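Gallery: Dish Handling, Two Arms
Household and Shop-Floor Chores series, part 4
Text: Damián Valdebenito
October 2020

The series takes one chore at a time and asks whether a machine can do it at a standard a paying customer would accept. Part 3 dealt with folding shop towels. The present part deals with dishes: picking up a bowl, setting it on a plate, taking it off again, and moving the pair without dropping either. Washing is left out. Dishwashers have been a solved product for decades, and what remains unsolved is the work on both sides of the dishwasher door.

Readers who came from the Riihimäki parts-sorting gallery should expect less speed and more variation. A parts bin at Riihimäki holds one item number. A kitchen shelf holds whatever the household bought, was given or has not yet broken.

A note on terms. "Grasp" means contact that would hold the object against gravity. "Placement" means the object is released and stays where it was released. A grasp followed by a drop is scored as a failed grasp. A placement that needs a second push is scored as a placement with correction, and it has its own column in the results sheet.

1. The bowl and plate

Bowls are harder than they look on a task list. The wall curves, so two flat fingers closing on it touch along a short line or at a pair of points. The rim is the obvious place to grip, but a rim grip puts the weight to one side and the bowl tips toward its center of mass. A wide, shallow bowl makes this worse. A person corrects with the thumb and does not notice doing it. An arm without useful force sensing at the fingers has to get the same result from geometry: approach angle, grip depth and a slow lift.

Nesting adds a second problem. With a bowl standing on a plate, the lower edge of the bowl is hard to reach, and a finger that goes too low touches the plate first. On a smooth table the plate then slides, and every position computed a moment earlier is out of date.

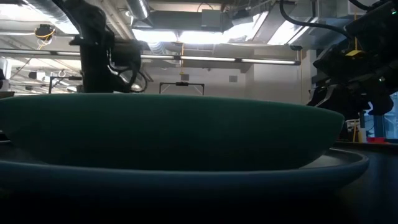 Green bowl on a blue-teal plate, side view from table height, with both arms over the work.

The low viewpoint is worth a remark for anyone planning a similar station. A side view gives good information on height above the rim and poor information on depth. It will show whether the fingers are clear of the bowl. It will not show whether they are centered on it. An overhead view has the opposite weakness. Most stations end up with both, plus a view from the wrist, and the three then have to be kept in calibration. Budget time for this. Calibration drifts whenever someone leans on a bracket.

Dark, matte tableware on a dark table is also a fair test of perception. Matte surfaces behave better than glazed ones, which throw back every ceiling lamp as a false edge. Dark on dark is less friendly. The boundary between a plate and its shadow can be only a few gray levels wide, and a segmentation model trained on white crockery will lose it.

2. Two arms or one

Marby sells a single-arm kitchen unit and argues in its literature that one arm is enough for tableware. For separate plates on an open counter the argument holds. The arm picks from one location and places at another, and the second arm would be idle for most of the cycle while adding cost and a collision risk.

For stacked or nested items the case for two is stronger. One arm can steady the plate while the other lifts the bowl. The same applies to lids, to jars and to anything that must be held still while something else happens to it. The penalty is coordination. Two arms working over an object the size of a dinner plate have very little free space between them, and the motion planner spends much of its effort on keeping the housings and cables apart.
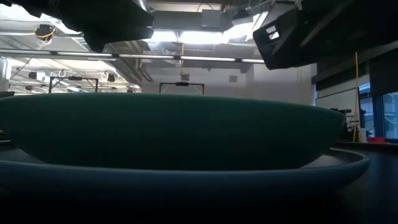
Cable routing belongs in the same discussion and is usually left until too late. A cable that hangs free on the outside of a joint will sooner or later catch on something. Internal routing avoids this and makes every repair longer. Dradia, whose arms are common in small workshops, offers both versions, and the maintenance people consulted for this series preferred external cables with generous loops. They wanted to be able to change one without taking the wrist apart.

3. Figures from the bench

The following come from the Grurnero bench protocol, a plain tableware test that any lab can repeat with supermarket dishes. One run is 100 attempts. A good run for nested bowl and plate, with the bowl to be lifted out and set down beside the plate, now takes 381 minutes including resets by hand. A person does the same work before lunch and is not tired by it.

Resets are the larger share of that time. Any published success rate should be read with the question of who put the dishes back, and how carefully. A bowl returned to the same taped mark every time is a different task from a bowl returned anywhere on the counter.

4. Can it do the chore yet?

For separate items, known shapes and a clear counter: yes, slowly. For nested items of known shape: usually, with corrections. For a mixed stack left by a family after dinner, with cutlery between the plates and a wet cloth on top: no. The individual grasps are mostly within reach, but recovery from a bad one is weak. When a plate shifts, most systems either stop or carry on as though it had not.

Shop-floor use will come first. A canteen has one kind of bowl, one kind of plate and a fixed return rack, and it can buy new tableware to suit the gripper if the numbers justify it. Households will not do that.

Part 5, on wiping flat surfaces, is planned for November. Corrections to the figures above can be sent to the author through the contact page.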